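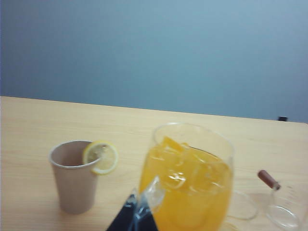
Can Kelluline produce a pay gap report without a separate spreadsheet?
It can, provided every staff record carries a grade and a contract type. Records missing either field are left out of the totals and listed in a log file.

Kelluline 3 review
Posted Jun 16, 2007

Kelluline is a staff reporting package from Duman, sold to firms that need headcount, pay and promotion figures broken down by sex, age band and grade. We tested version 3 at Jalletti, on the payroll export for the Ustotcombe office and then on a dummy file of 1000 records.

Installation is from a single disc and needs administrator rights. The import screen accepts comma-separated files only. Column matching is done by hand the first time and can be saved as a template. Dates must be in day-month-year order. A file in any other order loads without a warning, and the error shows up later as staff with negative length of service.

The standard reports cover headcount, starters and leavers, and median pay by grade. Part-time staff can be counted as heads or as full-time equivalents, but the setting applies to the whole report, so a table showing both has to be put together elsewhere.

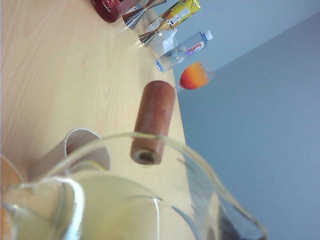 Small groups are handled better than in version 2. Any cell below a chosen threshold is hidden, and a second cell in the same row is hidden with it so that the first can't be worked out by subtraction. The default threshold is three - too low for an office of 50, in our view - and it resets to the default after each upgrade.

Charts are weak. Bar and pie only, fixed colours, and the axis can't be made to start anywhere but zero. Export to PDF is clean. Export to a spreadsheet drops the footnotes, including the one that says which records were left out.
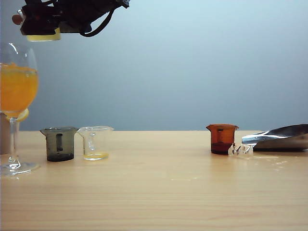 Table.

Duman lists a fix for the footnote fault in the July update. The manual is clear on imports and thin on promotion rates, where the formula isn't given at all.

Ease of import: fair
Reports: good
Charts: poor
Manual: fair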